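Wanted: people who doubt their sleep supplements (and a few who don't)

Call for participants - Bistley Sleep Diary Project

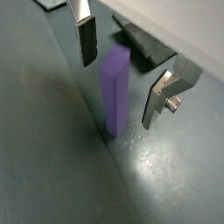 We are looking for 90 adults to keep a sleep diary for eight weeks and let us compare it with what they take before bed. Pills, gummies, teas, sprays, powders stirred into warm milk, all of it. If you have a cabinet full of the stuff and a feeling that you sleep about the same as you did before you bought it, we would like to hear from you. If you swear by one product and would fight anyone who says otherwise, we would like to hear from you even more.

We should say where we stand. Most of us on this project think the claims on the labels are far ahead of the evidence. "Supports restful sleep" could mean nearly anything, and a chair also supports restful sleep if you are tired enough. That is our bias and you should know it before you sign up. The diaries will be scored by people at Zulley who don't know who took what, so our opinions should not get into the numbers. We have been wrong before.

What you would do

Fill in a paper diary every morning, before you look at your phone. It takes a few minutes. You write down when you went to bed, when you think you fell asleep, how often you woke up, and what you took the night before.

For four of the eight weeks you will stop taking your usual product. You don't get to pick which four. We know this is the part people quit over. In our first round 138 people signed up and 58 handed in a complete diary, and we are not going to pretend that was a good result.

Come to the Hattori building twice, once at the start and once at the end. Parking is free but the lot is small, and the bus stops right outside.

You do not need a sleep tracker. If you wear one anyway, please leave it in a drawer for the eight weeks. People who see a bad score at breakfast tend to report a bad night, and we would like to know what you thought of it first.

Who can take part

You must be 21 or over, live within an easy trip of Bistley, and have used the same non-prescription sleep product at least four nights a week for the past three months. We can't take anyone on prescription sleep medicine, anyone who works night shifts, or anyone who is pregnant. Please don't start buying something just to qualify. And please don't stop any medicine your doctor gave you in order to join.

What you get

$100, paid after the second visit. Half if you finish at least four weeks. You also get a copy of your own results, which may be dull. There are no free samples and no discount codes. No supplement maker is paying for this, and the one that offered wanted to see the results first.

Diaries start in February. To apply, pick up a form at the Hattori front desk or at the Pirkisis pharmacy counter, and drop it back at either place. We reply to everyone - slowly, but we do reply.

Posted 12 September 2023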